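Cookies on this site: we use cookies to keep the student portal working and to count visits. Accept - Reject - Settings

Home | Courses | Student projects | Library | Contact

Remote preparation of household robot tasks: effects on working practice at Drustesell

Project report, workplace automation module
Submitted 28/01/2024

1. Background

Drustesell prepares and checks task routines for mobile household robots. The routines cover ordinary domestic work: going through doors, picking items up from a table, carrying them to another room. Until last year all of this was done by hand in a furnished test flat at the Prurkness site. An operator guided the arms, a second person reset the furniture and a third kept the log.

Most of that work has now moved into simulation. The operators sit at desks, drive a simulated robot through a simulated house and mark each attempt as kept or rejected. A scheduling tool called Warraich hands out the tasks, resets the house between attempts and writes the log. The test flat is still used, for final checks only.

This report looks at what the change has meant for the people who do the work. It does not assess the quality of the routines.

2. Method

The team has 10 members. Seven agreed to be interviewed, and three of those also allowed a full shift to be observed. The observation took place in November. The author was given read access to the Warraich log for the same period and looked at 82 attempts in detail, reading the operator's note against the stored views for each one.

Interviews were held at the site and were not recorded. Notes were typed up the same day and sent back for correction. Two operators asked for remarks on pay to be removed and this was done.

3. The work before the change

Work in the test flat was physical and slow. Each attempt had to be followed by a reset, and the reset usually took longer than the attempt. Staff moved chairs, closed doors, put small items back on taped marks and checked the marks against a printed plan. The written procedure required two people in the flat at all times when an arm was powered, so absence on one side of a pair stopped work on the other.

The older staff described this period as tiring but easy to follow. Everyone could see the state of the work by looking into the flat. Errors were discussed on the spot, often while furniture was being moved. Several people said they learned the job this way, by helping with resets for some weeks before being allowed to guide an arm.

4. The work after the change

An operator now starts a shift by opening the Warraich queue. Each entry gives a house, a start position and a short task text. The operator drives the robot with a pair of hand controllers and has a head view and close views from the grippers. There is no view from outside the robot unless the operator asks for one, and asking for one is noted in the log.

The head view takes getting used to. It moves and tilts with the robot, and the robot's own body takes up part of it. The close view is steadier but shows very little of the room. Operators change between the two many times in one attempt.

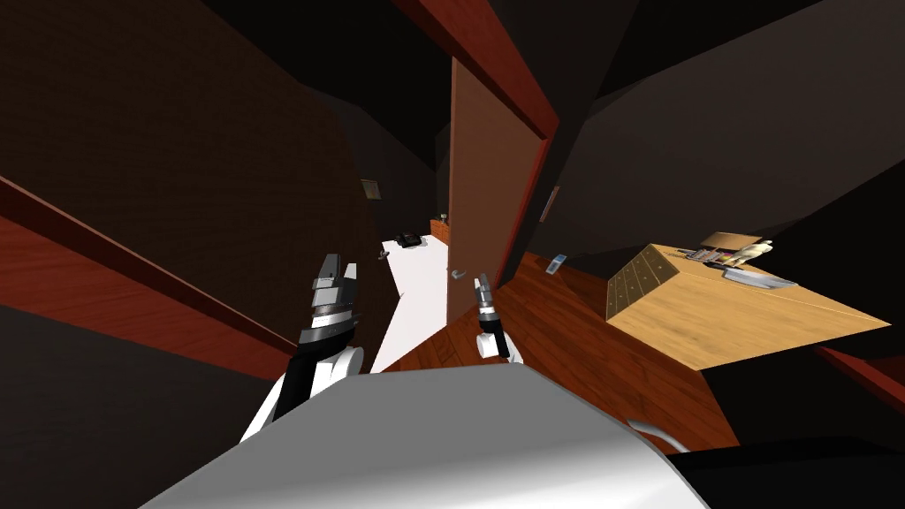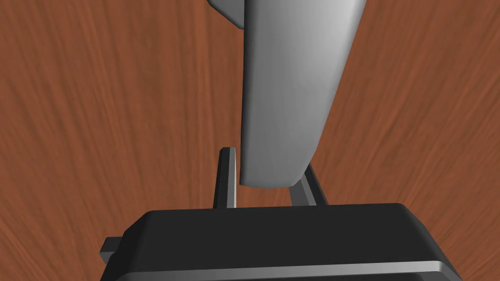

Operator views, simulated house.

New operators tend to stay in the head view for too long. They bring the gripper near the object, judge the distance badly and have to back off. Experienced operators change to the close view earlier and accept that they will lose sight of the room for a while. This was the clearest difference in skill seen during the observation, and it does not appear anywhere in the training notes.

Resets have gone. When an attempt ends, Warraich loads the next one after a short pause. Operators can lengthen the pause, but the setting is kept in a menu that three of the seven people interviewed did not know existed.

5. Findings

5.1 Pace. All those interviewed said that the work feels faster, including those who produce no more kept attempts than before. The resets used to break up the day. They were unpopular, but they gave the hands and eyes a rest. Sore wrists and tired eyes were mentioned in most interviews. Nobody mentioned either as a problem in the old flat, where complaints were mainly of sore backs.

5.2 Learning. With no resets to help with, a new starter goes straight to the controllers. There is a two-day introduction, after which questions are asked by message. Senior staff answer fewer questions than they used to and believe this is partly due to the seating - desks face the wall and headphones are worn.

5.3 Judgement. Rejecting an attempt is a matter of opinion in many cases. In the flat, a pair agreed the result aloud. Now one person decides. In the attempts read for this report, the notes on rejected ones were short and used different words for what looked like the same fault. "Poor approach", "bad line" and "came in wrong" were all found. No shared list of terms exists.

5.4 Oversight. The log records time per attempt for each operator. Management stated that it is used for planning only. Staff had not been told this in writing, and some had begun to choose easier entries from the queue.

5.5 Access to the work. One effect was welcomed by everybody. People who could not lift furniture, or who had been kept off the flat rota for medical reasons, can now do the full job. Two shifts a week may be worked from home. Those with children placed a high value on this.

6. Suggestions

a) Move the pause setting to the main screen and set a longer pause by default.
b) Seat each new starter beside an experienced operator for the first week, with both able to see the same views.
c) Agree a list of reject terms and put it in the note field as a menu, with free text still allowed.
d) State in writing what the timing data is used for.
e) Keep a regular turn in the test flat for all operators who want one. Those who had worked there spoke of it as the place where they found out what a routine does to a real door.

7. Limits of the study

The group was small and came from a single site. Staff who left during the change could not be contacted. The figures for kept attempts before the change come from paper sheets, some of which are missing, and no direct comparison of output has been made for that reason. The observation covered day shifts only.

Related reports
- Pallet labelling at Plastell: a study of shift handover
- Self-service returns and the stockroom rota
- Hand controller layouts for seated work
- Noise levels in a small packing hall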